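From: Paweena Saithong
To: refurb-list
Date: 19 November 2021
Subject: Re: [refurb] processor swaps in the older towers

Hi all,

Napaporn, what a great question to wake up to! Processor swaps are my favorite job on the whole bench, so get comfortable. Pictures first, then the long answer.
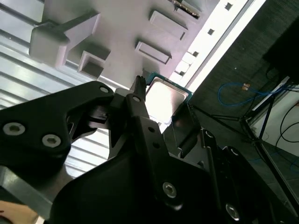
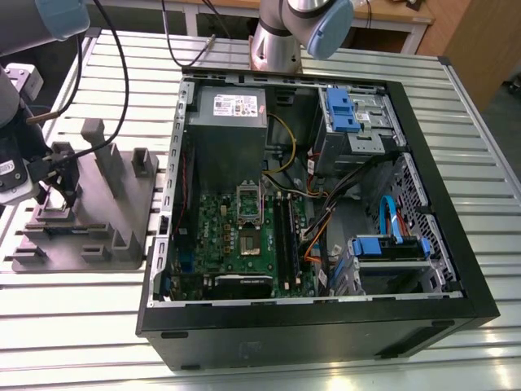
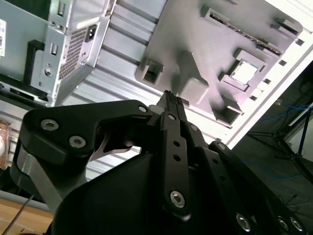
The processor, the tower on its side, and the open chassis again

Napaporn Sukprasert wrote:
> We have 3 of the Dumora towers to do before the Plidow library
> order goes out, and I have never changed a processor in my life.
> Do you stand the case up or lay it down? And do I have to take
> the graphics card out first? Everything in there looks so tight.

Lay it down! Side panel off, open side to the ceiling, feet toward you if you like (I do, but I'm left-handed and everybody says I work backwards). With the socket facing straight up you can lower the chip in with no sideways push at all, and gravity is on your side for once.

The graphics card can stay. Look at the middle picture — the socket is empty with the bracket standing up, and the card is sitting at the bottom of the board well out of the way. Same for the RAM. I used to strip everything out first and it cost me 20 minutes a machine for nothing.

What I do move is cable. There's a yellow-and-black one looping down from the power supply in that tower and a bundle of black, orange and red going across the case, and either one can flop over at exactly the wrong moment. A twist tie is plenty.

Now the fun part. Hold the chip by its edges, metal lid up, and find the little corner triangle before you go anywhere near the socket. Match it to the mark on the board, lower it flat, let go. If it's in, it sits there like it grew there. If it rocks, lift it straight up and look again. Please don't press! Then the bracket comes down, and on the Dumoras the lever feels much too stiff the first time. That's normal.

Wipe the old paste off the lid with a Jaidee pad (the blue packet, the green ones leave lint) and put a fresh dot on before the cooler goes back.

I've done over 182 of these since May and I still get a kick out of the first beep. Do you have enough paste for all of them? I can put a tube in with the Urnano drives I'm mailing you.

Paweena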